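Students > Project reports > Robotics and learning systems

We use cookies to keep this site working and to count visits. Accept all | Manage choices

Putting a jacket on a chair, 338 times

Group report by Chidubem Igwe, Blandine Roussel and Bello Haruna
Supervisor: Marlene Weidemann
Jul 26, 2024

Our project set out to collect examples of one household job, done by a robot arm under human control, so that a learning system could later copy it. The job was hanging a jacket over the back of an office chair. We chose it in April, when it seemed easy. Most of us do it badly several times a day without any training at all.

The plan

Each example, or episode, starts with the cloth on the table and should end with it over the chair. One of us steers the arm, a second person watches and keeps the log, and the third resets everything and complains. We wanted episodes that differed from each other, so between runs we turned the chair, moved it nearer or further, and dropped the jacket in a fresh heap. Dropping it in a fresh heap is harder than it sounds. Left to himself, Bello makes the same heap every time, and we have the recordings to prove it.

We named the set Bralness, for reasons that were funny at the time and are now in all the file names.

What we collected

We recorded 338 episodes. Of these, 17 had to be thrown out, mostly for one dull cause: the person steering pressed stop before the fingers had let go. A system trained on those would learn that the proper way to hang up a jacket is to stand there holding it for ever. We kept the failed attempts where the jacket slid off, but labelled them as failures. Marlene was firm on this point, and she was right, which we put down here because she will be marking it.

The four rules we ended up with:

1. Do not start recording until the log has a line for the episode.
2. Change the heap and the chair position before every run.
3. If the jacket falls, let it fall. Nobody dives in to save it.
4. Write the label straight away. "I'll remember" is not a label.

Rule 3 took longest to learn. In the early recordings a hand comes in from the side at the crucial moment, and a system could fairly conclude that hands are part of the method.

Steering

All three of us took turns, and we all steer differently. Blandine lifts high and comes down slowly. Chidubem goes for the collar as if it owed him money. We had meant to even this out, then decided that variety was worth having and that arguing was not. The log gives the operator for each episode, so anyone who disagrees can filter us out.

The views

Side views were worth more than we had expected. When the cloth hides the top edge of the backrest from one angle, another often still has it, and for labelling that saved a good deal of squinting.

Jacket, chair and table from more than one side:
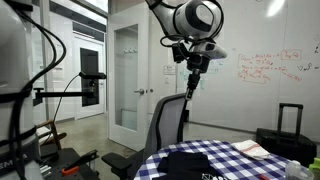
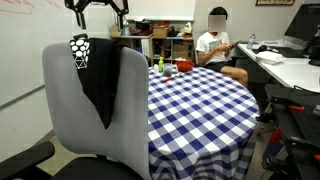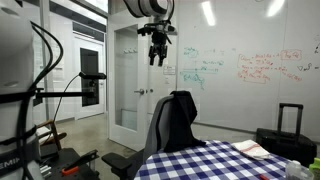
What we would change

We would use more than one jacket. Ours is black and so was the first chair we tried, and on those early recordings it is very hard to say where the one stops and the other starts. We spent 2 days relabelling before anyone suggested a paler chair.

We would also agree earlier on what counts as done. Is a jacket hanging by one sleeve a success? Blandine says yes if it stays up. Bello says his mother would say no. The labels follow Bello's mother.

Training has not been part of this report. Oluwatosin Tijani takes the set over next term and has already asked what Bralness means.

Related reports
Sorting cutlery by touch: a second attempt
Why our line follower prefers the left
Folding towels with two arms and little patience
Notes on keeping a shared lab log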